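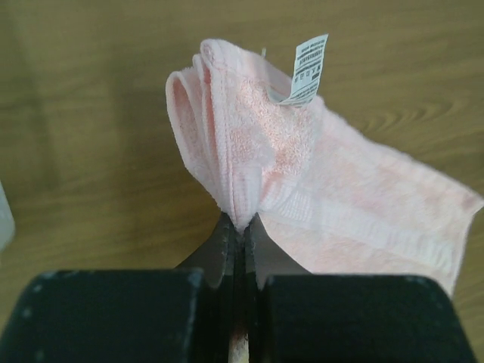

Als Soudabeh Sharifi die Wohnung in Osholm übernahm, lagen im Flurschrank 27 Handtücher. Das rosafarbene hatte noch ein Etikett oben, klein bedruckt, und einen dünnen Plastikfaden. Ihre Tante hatte es nie benutzt. Soudabeh legte es auf den Tisch und strich über die glatte Borte.

»Das behalten wir«, sagte sie.

Golnar Zarei nickte und schrieb es auf. Sie schrieb alles auf, auch die Tücher zum Putzen.
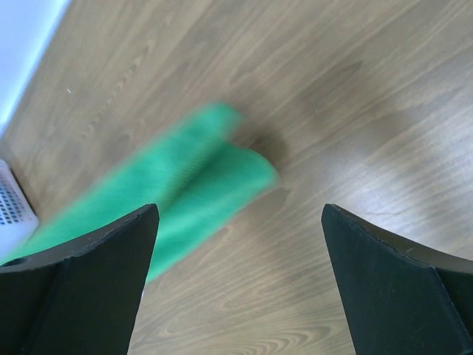
Schreibgruppe Hadska

»Und das grüne?«, fragte Golnar.

»Mikrofaser. Damit hat sie den Boden gewischt.«

Soudabeh erinnerte sich an die Tante auf den Knien, jeden Morgen vor dem Tee. Das Haus gehörte damals noch den Mirzaei, und die Miete wurde im März bar bezahlt — in einem Umschlag, der nach Seife roch. Einmal fehlten 50 Kronen. Die Tante hatte zwei Tage nicht gesprochen und nur gewischt.

Golnar wartete mit dem Stift.

»Schreib es auf die andere Liste«, sagte Soudabeh.

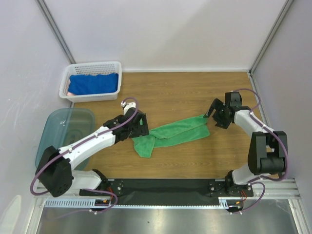

Die andere Liste

Auf ihr standen schon der Wecker, die Vorhänge und ein Karton Gläser. Golnar setzte das grüne Tuch darunter. Soudabeh nahm es in die Hand, drehte es einmal zusammen und ließ es wieder los. Es blieb krumm auf dem Holz liegen.

»Streich es«, sagte sie.

»Von welcher?«

»Von beiden.«

Golnar strich es durch. Dann holte sie den nächsten Stapel aus dem Schrank.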